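Speaker notes – "The empty middle: why we can't leave a gap alone"
Coston evening talks, June 2024

Wait for the door to shut. Don't start with the weather.

Opening. My aunt left me a flat in Lunde with one very large bare wall. Within a fortnight 14 people had told me what should go on it. Pause. None of them had been asked, and two of them were there to read the meter.

Ask the room: who has a shelf at home with nothing on it? Expect very few hands. Anyone who does put a hand up is either lying or has just moved in.

Then the history bit. Keep it short, they've had their tea. Parlours filled up when ordinary people could afford things to put in them. A bare mantelpiece meant you'd sold the clock. We have been nervous about bare mantelpieces ever since, and I include myself, owner of three clocks, one of which works.

Next slide. Leave it up and say nothing for as long as you can stand it.
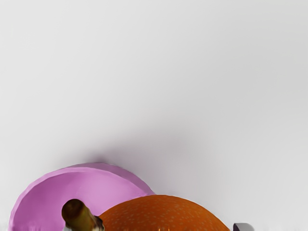
Slide 6. Pale surface, with everything gathered along the bottom.

Somebody will cough. Good. Ask where they were looking, and whether they wanted to nudge anything upwards. Napaporn Suwannarat tried this on her evening class and a man at the back asked if the rest was still loading.

Move on to shops. The Jusano story: they cleared their front window down to one coat and takings did not fall, but the manager had to field complaints that they'd been burgled. (Check with Raimonds Ots that I'm allowed to tell this. If he's in the audience, tell it anyway and look sorry.)

Then newspapers and the paid advert that was mostly blank. The client's letter ran to 2,186 words, all of them asking why there weren't more words. Read out the first line only – the second has swearing in it.

If short of time, skip gardens. If very short of time, skip newspapers and keep gardens, as there's a joke about gravel.

Finish on the wall. It is still bare. I have bought a hook.

Questions. Repeat each one for the people by the radiator.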